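The Ralteddale Bench Mat (and the shelf and tray that go with it)

Sold by Randen. Black, one size, brass edging strip sold separately.

Right then, the mats. I get more emails about these than about anything else we stock, which is funny for something people mostly put things down on and forget. I'm Ritva Saarinen, I look after benches and storage at Randen, and I've had a Ralteddale mat on my own bench for long enough that it's gone scuffed and greyish in the middle and I'm rather fond of it like that.

What it's for

It's a hard-wearing black mat for people who handle small metal parts and don't want them skating about or picking up scratches. You lay it flat, put your work on it, and get on. It's heavy enough to stay put by itself on a level bench, but if yours gets leaned on all day I'd fix it along the sides with strip (more about that further down).

It will mark! I'd like to be clear about that before you order. It comes out of the wrapping looking very smart and it won't look smart by April. A customer rang to ask if we'd take hers back after it went patchy, and I talked her into keeping it, and she's since bought another 2 for the next benches along. The patches don't make any difference to how it works.

Cleaning

Damp cloth, drop of washing-up liquid, dry it off. Please don't use thinners. Zdzisław Sikora in our workshop tried it on an offcut and the surface went tacky and stayed tacky, and the offcut now lives in a drawer as a warning.

The brass strip

People ask if the strip is just for looks. Partly, yes, I think it's lovely against the black. Mostly it holds the long edges down so a sleeve or a cloth can't catch and lift them. It comes in plain lengths and you can cut it with a junior hacksaw, then take the burr off with a file. Do the file bit properly, I have a scar.

If you run two mats one behind the other, order strip for both. I forget to say this on the phone and then have to post out another length.

The shelf

The Weltico shelf is the one I'd pair with it. White top, white slotted uprights, and you can set the height wherever you like by moving the brackets up or down the slots. Leave yourself more room under it than you think you'll need. I set mine too low the first time and couldn't get a parts tray out from underneath without tipping it, so back to the beginning I went, on a Thursday evening, with everything already loaded on top.

Each shelf takes up to 300 newtons spread evenly, if you like your loads done the formal way. In everyday terms it's fine for trays of castings and housings, and not fine for standing on.

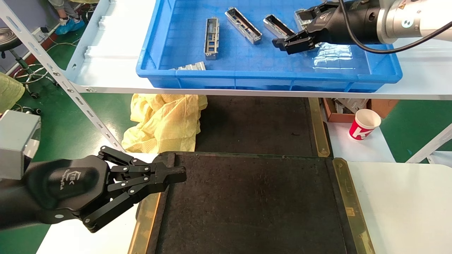 I keep the tray up on the shelf and the mat clear for whatever I've got in hand. The blue ones are from Holroyd, shallow with ribbed sides, and I like shallow for metal housings because you can see each piece and get your fingers round it. Deep bins are cheaper, but everything ends up in a heap and you scratch the top one getting at the bottom one. Parts that arrive in a plastic bag can go in bag and all, though I'd sooner tip them out and bin it.

Ordering

Mats are sold singly. Trays are sold singly too, or in boxes of 100 if you're fitting out a whole shop, and the box price is a good bit kinder. Strip is by the length, and the shelf comes flat with its brackets and bolts (bring your own spanner).

The mat is rolled for posting and it'll want to stay rolled. Lay it face down overnight with something flat on top and it'll behave by morning. Don't trim it while it's still curly, you'll get a wavy edge and then you'll ring me.

Odd sizes we can cut here. Send me the length and the depth, tell me which edge faces you, and Zdzisław will do it on the big table. Cut mats can't come back, so measure it again before you press send.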